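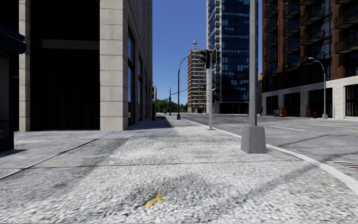 Software News

Bondura releases Satgate 3, a simpler subtitle editor for Windows and Mac

Bondura has released Satgate 3, a new version of its desktop program for adding and correcting subtitles in video files. The update is available from the company's website and replaces Satgate 2, which will receive security fixes until January.

Satgate 3 opens most common video formats and shows the subtitle track on a timeline under the player. Lines can be dragged, split or joined with the mouse, and a whole track can be moved forwards or back in one step. Spelling is checked in 35 languages as the user types.

The main addition is a batch mode. Users can load up to 1000 subtitle files, choose an output format and leave the program to convert them. In the previous version each file had to be opened and saved by hand.

"Most of the requests we had were for batch work," said Malsha Talukder, product manager at Bondura. "People had folders full of old files and wanted them in one format. We also took the chance to tidy up the menus – there were too many of them."

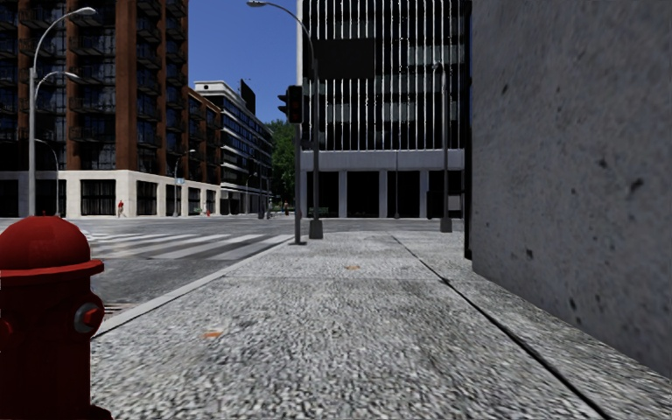

Street view with a red fire hydrant beside the pavement.

Other changes include a dark theme, keyboard shortcuts that can be edited, and an autosave that runs every 15 seconds. Projects made in Satgate 2 open without conversion, but files saved in the new version cannot be read by the old one.

"Start-up is quicker on older laptops, and long videos no longer slow down the timeline," said Kaiwen Zeng, lead developer.

Satgate 3 costs £83 for a single licence, with no subscription. Registered users of Satgate 2 can upgrade free of charge. A trial version is also available – it has all the features but limits exports to 15 minutes of video.

Press contact: Asanka Thambiah, Bondura press office. Review copies are available on request.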